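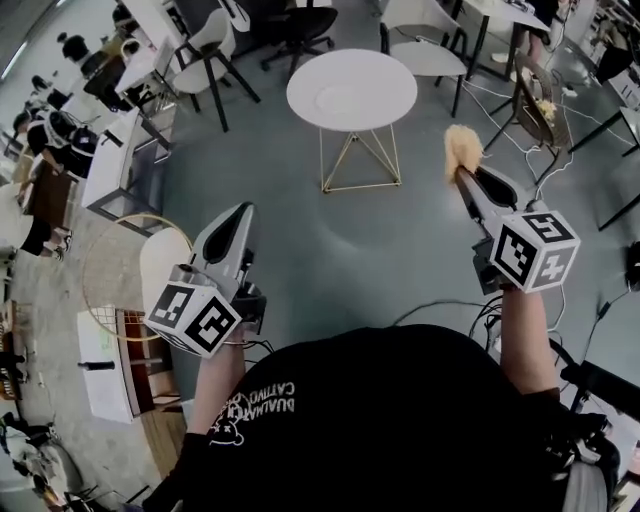
Getting pilling off a wool jumper??
Posted Monday, September 22, 2025 by Simin Esfahani

Bought a grey jumper secondhand, 80% wool, pilled all under the arms. Tried sticky tape, useless. Dont want to wreck it. Razor ok or no?

Ebise Tesfamariam
Razor's fine if you go slow. Lay it flat, pull the fabric tight, short strokes one way. Stay off the seams – I put a hole in a cardigan that way. Wash inside out after, cold.

Severino Arroyo
just buy a fabric shaver, 8 bucks at the discount shop

Zewditu Wako
Sweater comb for wool, shaver for acrylic. It'll pill again by December tho, underarms always do. Less tumble dryer helps abit.

Last updated: 8 hours ago

We use cookies to improve your visit. Accept / Manage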